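A louça, essa velha inimiga

Quem me lê há mais tempo sabe que tenho uma relação difícil com o escorredor lá de casa, e foi com uma esperança um bocadinho interesseira que passei uma manhã de julho na Bivau, a ver se as máquinas já nos podem valer na cozinha. A tarefa era modesta: um escorredor de madeira, pratos, um cesto de vime com snacks. Coisas que qualquer criança arruma, com mais ou menos resmungos.

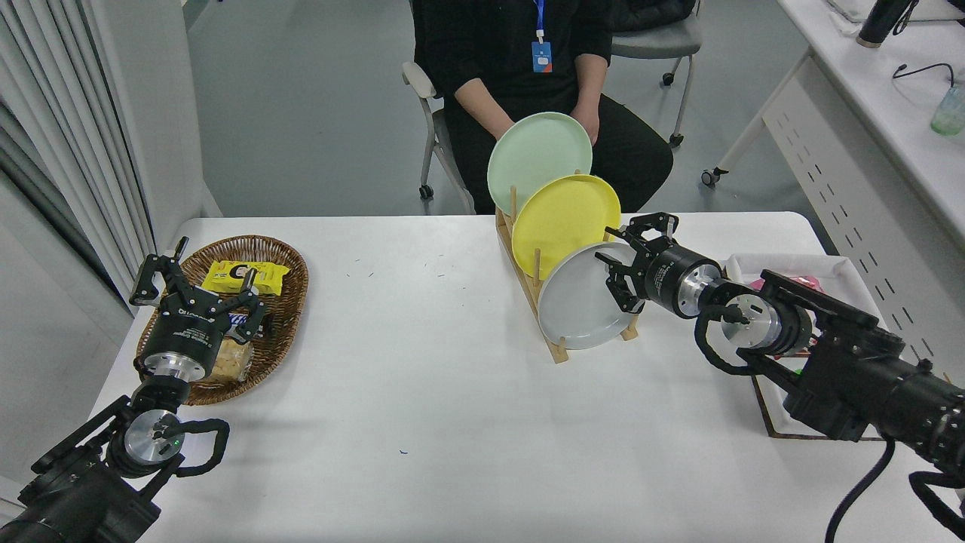
A verdade é que um prato é um objeto traiçoeiro. É fino, é liso, e a borda oferece muito pouco a que se agarrar – nós nem pensamos nisso, porque a mão resolve o assunto enquanto a cabeça vai no jantar. Na Adura, que escreve o programa dos braços, contaram-me que fizeram 2476 tentativas só com louça e que deram 2199 por boas. Para uma fábrica é pouco, para a minha prateleira seria um desastre em cacos! 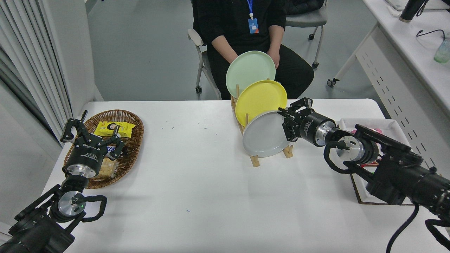
E depois há a pressa, ou a falta dela. Eu arrumo cinco pratos enquanto a chaleira aquece; ali aprende-se a ter paciência, e confesso que ao fim de um tempo já torcia pela garra como quem torce por um neto na festa da escola.

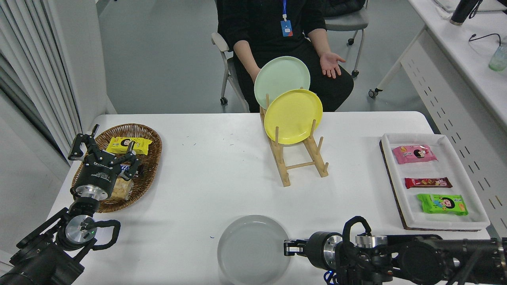
Urbańczyk acha que estou a ser demasiado generosa: uma máquina que precisa de alguém sentado por perto ainda não poupou trabalho a ninguém, e só falará de ajuda doméstica quando puder sair de casa e deixá-la sozinha com a loiça da avó. Dá-lhe nove anos, e mesmo assim de má vontade.

Eu sou mais otimista, talvez por preguiça. Entretanto, continuo a secar os pratos à mão, com o pano de sempre.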